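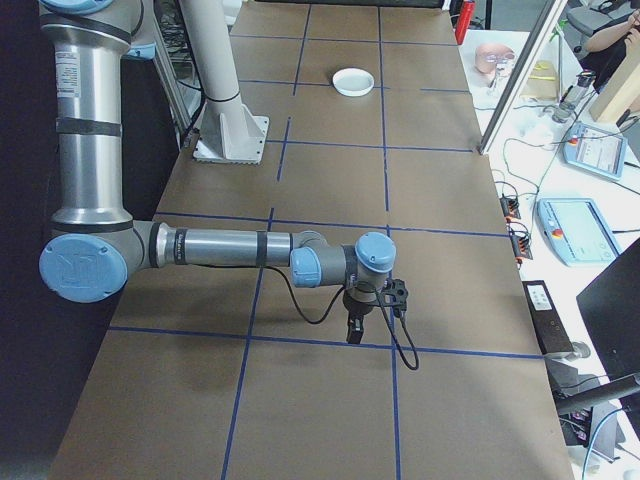 The Long Table at Trarken

Brown paper, blue tape

The long table in our back workshop got its new covering in September. Henrike Vogler put the brown paper down on a Sunday and marked it into rectangles with dark blue tape. Anything set down on the table goes inside a rectangle, so it can be put back in the same place the next morning. The roll of paper was 1000 mm wide and came from Lindemann. We have enough left for one more covering.

The white dish

A round white dish is standing in one of the rectangles, toward the back. It belongs with the small parts and goes back on the shelf by the door at the end of the day. Please don't use it for coffee spoons.

The side bench

The white bench runs along the right side of the table and is where most things end up. There are two light-blue teach pendants on it, both with screens, and a lot of thin cable. Yvonne Entwistle has ordered cable clips from Parkex, 400 to a box, and will start at the window end. The clips are 9 mm and take two of the thin cables each.

Terminal blocks

Two small ones, orange and black, hang at the right rim of the table with their colored wires attached. Leave the wires as they are when changing the paper. Lift the edge of the sheet and slide the new one under.

The head with the glasses

The pale mannequin head lives at the far end of the bench and wears a pair of glasses. It came with us from the old rooms on Flerkamov, along with the shelving and the coat rack. Next to it, at the end of the brown table, is a red cylindrical object.

Storage

Spare tape is in drawer 9, under the paper knife. The leftover paper is on top of the tall cabinet, marked 954, which is the old shelf number. Used paper goes in the recycling once the tape has been pulled off.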